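Salex Facility Care
Careers > Open positions > Robot Shift Partner, Cleaning (Kerkwood site)

Robot Shift Partner, Cleaning

Location: Kerkwood, on site
Reports to: Pramila Rajput, site lead
Openings: several, full time and part time
Shifts: early (starts 6 a.m.), late (starts 2 p.m.), Saturday on rotation
Experience in robotics: not required

About the job

Salex cleans and maintains the buildings at Kerkwood. In February we began using two-armed robots for part of the floor work. The robots run on software from Ostora, and Ostora's people are on site most weekdays. We are now hiring people to work a shift alongside them.

This is a cleaning job. You will spend more than half of your shift doing the same work our cleaners have always done: restrooms, kitchens, stairs, glass, trash rooms. The rest of the time you will set up, watch and correct a robot, and write down what it did. If you have cleaned for a living, you already know the harder half.

What the robot does now

Sweeping is the main task. The robot works with a long-handled broom in one gripper and a long-handled dustpan in the other, the same kind you would buy in a hardware store. We did not change the tools for it. It sweeps hard floors, mostly tile, one small area at a time. Carpet, rugs and stairs are still done by hand.

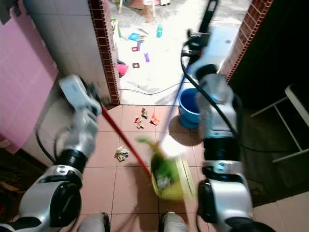

Sweeping on tile: broom in the right gripper, dustpan in the left.

It is slower than you are. An experienced cleaner can finish an entry hall in the time the robot takes to do one corner. Its use to us is in the repeat work, the floors that need doing again every few hours, and in the bending and twisting it takes off people who have been doing this for twenty years. Litter lying flat on the tile or close to a doorway is where it most often needs a second pass, and you will be the one deciding whether to send it back or finish the spot yourself.

What you will do

Walk the area before the robot starts. Look for cords, spills, rugs with loose corners, and anything on the floor that belongs to somebody.

Hand the robot its tools and check the grip on both handles.

Stay within sight while it works. You carry a stop button on a lanyard. Press it whenever you want to. You will not be asked to justify a stop.

Keep people out of its reach, especially in doorways. Most people are polite about it. Some are in a hurry.

Check the floor afterward and finish by hand what was missed.

Fill in the run sheet: area, start, end, stops, what was left behind. It takes a couple of minutes and there is a paper version.

Empty and wipe down the dustpan and bucket, clean the broom head, and put the robot on its charger at the end of the shift.

Cover your own cleaning route. Each shift partner has one, and it is shorter than a regular route by the time set aside for robot work.
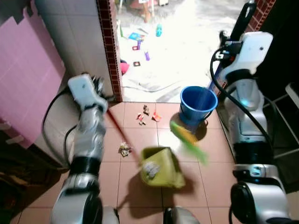

What has changed for the people here

Applicants ask about this at every interview, so it goes in the ad.

No cleaner at Kerkwood lost a job or hours when the robots came in. Salex signed an agreement with the staff that holds through the end of the current building contract. After that it has to be negotiated again, and we can't promise you how that will go. You can read the agreement before you accept an offer. Ask Pramila for a copy.

Routes did change. Three were split and put back together differently, and some people ended up on a floor they didn't choose. Evening work has become quieter and more spread out, and a few of the crew have told us they miss working in pairs. We moved the break times so that the whole late shift sits down together.

There is more standing and watching than there used to be. Some people like that and some find it the most tiring part of the day. Nobody supervises a robot for more than two hours in a row.

The robots record video while they run. The recordings are used to check faults and improve the sweeping. They are not used to rate you, time your breaks or support discipline, and that is in the written agreement too. If you would prefer not to appear in them, tell us and we will put you on the hand routes.

Devendra Mathur cleaned here for eleven years before he became our first shift partner, and he now trains the new ones. "The first week you watch the robot," he says. "After that you watch the floor, same as before."

What we are looking for

At least one year of paid cleaning, housekeeping, janitorial or similar work.

Able to read and write short notes in English. The run sheet is also available in Spanish and Hindi.

Able to be on your feet for a full shift and lift 40 pounds.

Willing to say when something is going wrong, to us or to the engineers.

A driver's license is not needed. The Maurya bus stops at the east gate.

Training

Training is paid at the full rate from the first day. You spend the first week on a hand route with a member of the crew, then two weeks with Devendra on the robots. Gwenaël Gaillard from Ostora teaches the stop, restart and charging procedures. There is a practical check at the end, and you can repeat it.

Pay and benefits

The hourly rate is one step above our standard cleaner rate, with a further step after six months. Saturday hours are paid at time and a half. Health coverage starts after the first full month. We give $300 a year for work shoes, and a one-time payment of $400 when you pass the practical check. Uniforms are supplied and washed by us.

How to apply

Send a short note about where you have worked and which shift you want. A résumé is fine but we don't require one. You can also fill in a form at the front desk, Building C, between 9 a.m. and 4 p.m., and ask for Brittany McIntyre. Please put job number 459 on whatever you send.

We will invite you for a visit of two hours, paid. You will see a robot run, walk a route with someone from the crew and have time to talk to them without a manager in the room. Nisha Jaiswal, the staff representative, is there for part of every visit and will answer questions about the agreement.

Current Salex employees at other sites may apply and keep their seniority.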